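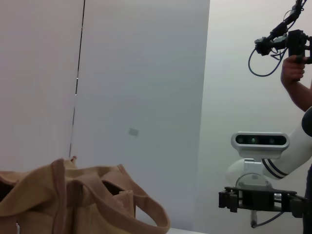 Fig. 1. The canvas bag on the white table, one handle looped over to the side.

Project report, Textiles and Everyday Products, Lullholm
Handed in 1st December

What we wanted to know

Canvas bags slump. Everyone who owns one knows it. You go to put a lunch box in and the mouth has folded shut, so you need one hand to hold it open and one hand to load. Our question was how much of that comes from the cloth and how much from the way the bag is cut. Group of two, me and Vinh Văn.

The bag

Bought from Wanigasekara, tan colour, sold as an everyday carry bag. 509 grams on the kitchen scale with nothing in it. We didn't wash it first, probably should of. New canvas has some stiffness in it from the finishing and we lost the chance to compare.

Loading

Same load each time: lunch box, water bottle, two library books, rolled up jumper. 14 goes each. Timed from first touch to last item in. If the handles flopped over the opening we left them there untill the timer started, no cheating. Heavy stuff first was quicker nearly every go. Once both books are flat on the bottom the sides have something to lean on. Jumper first was hopeless, the base went round and the bag rolled. 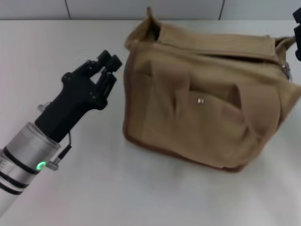

Fig. 2. Front flap and metal snap or button. Note the creasing, and the darker piping at the bottom seam.

The flap

Main annoyance. It's soft, it creases, and it falls back over your hand while you're loading. Vinh tucked it behind the bag before starting and his times dropped straight away. I kept forgetting. The piping helps the bottom seam keep its line a bit, but does nothing higher up where you need it.

Changes we'd try

Stiff strip sewn into the rim. Cheap, washable if it's plastic. Second idea was a loose base board, which we mocked up from a Fivley cereal box. Worked for three goes then bent. Wider base would be good too but that's a whole new pattern and we ran out of time. Handles could be shorter, so they stand up by themselves.
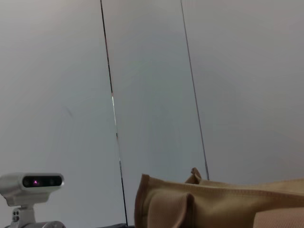 Lieven Baert read the draft and thought we were too hard on the cloth. A bag that stands up by itself won't fold into a coat pocket, he said, and he'd take the slump over carrying a box around all day. Fair point, we never tested folding. Should go in if anyone picks this up in May.

Still to do

Wash it, repeat the 14 goes, weigh again. Try the rim strip for real. Times table is in the appendix, Vinh's columns on the left.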